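4.2 Collecting demonstrations in the simulated kitchens

All of the demonstrations used in Section 5 were given by remote control in simulation. The operator sat at a desk with a handheld controller and watched the task on a monitor. Moving the controller moved the gripper by the same amount in the same direction, and a trigger opened and closed the fingers. We did not scale the motion. Early trials with scaled motion let the operators place objects more finely, but they had to let go and re-grip the controller so often that the recordings were full of pauses, and the policies trained on them learned to pause as well.

We compared this with two other ways of showing the task. In the first, which we call hand guiding, the operator took hold of a real arm in our laboratory and moved it through the task while the joint angles were recorded. In the second, the operator set a short list of waypoints and a planner filled in the motion between them. Hand guiding gave the smoothest paths, but the operator's own arms and body were often between the wrist and the objects, and the real kitchen fixture could not be changed quickly from one layout to the next. Waypoints were quick to enter and gave poor results on any task with contact, such as pulling a door open by its handle. For these reasons both methods are used only as baselines in this paper.

The kitchens were built with Grurkness, our scene generator, which draws a floor plan, a set of cabinets and appliances, and a finish for each surface. Objects such as cups and bowls are then put on shelves and counters. The arm is fixed on its mounting base close to the working area, and its position is drawn again for each layout, so in some layouts a reach that looks simple on the monitor ends near a joint limit. Operators were told to carry on in these cases and to find another approach if they could. A demonstration was stopped only if the arm had not moved toward the goal for a long time or if the object had fallen out of reach.

We collected 2000 demonstrations. The operators worked in 2 groups. The first group had used remote control before, mostly with the older Padilla interface, and the second had not. New operators were given a practice period in which nothing was saved. Crisanto Malabanan ran the practice periods and wrote the instruction sheet, which is given in Appendix B. The last demonstrations were recorded on 26 September 2018, and no data were added after training began.

Each task was shown from a fixed viewpoint beside the arm and from a second one at the wrist. Operators could switch between them at any time – most kept the fixed view for the reach and changed to the wrist view for the grasp. The policy was trained on the fixed view alone. We tried both views together in April and saw no gain large enough to justify the longer training time. Figure 3 shows one of the layouts from the fixed viewpoint, with the arm reaching toward the counter to the left of the stove.

Depth is hard to judge on a flat monitor, and this was the main source of failed grasps. The operator would close the fingers a little in front of the object, open them, move forward and try again. We kept these recordings as long as the task was finished in the end. Removing the failed attempts by hand gave cleaner paths, but a policy trained on the cleaned set did not recover well after missing an object, while a policy trained on the full set usually backed off and made a second attempt. The same effect was present, to a smaller degree, in the door and drawer tasks.

Figure 3. A simulated kitchen layout with the arm beside the counter and stove, fixed viewpoint.

Recordings were stored in the Fekis format, with the controller pose, the joint angles and the gripper state saved at every step. Images were not saved during collection. They were rendered afterward from the stored states, which kept the simulator fast enough for the operator to work without a noticeable lag and allowed us to change the surface finishes without collecting anything again.
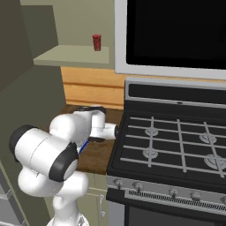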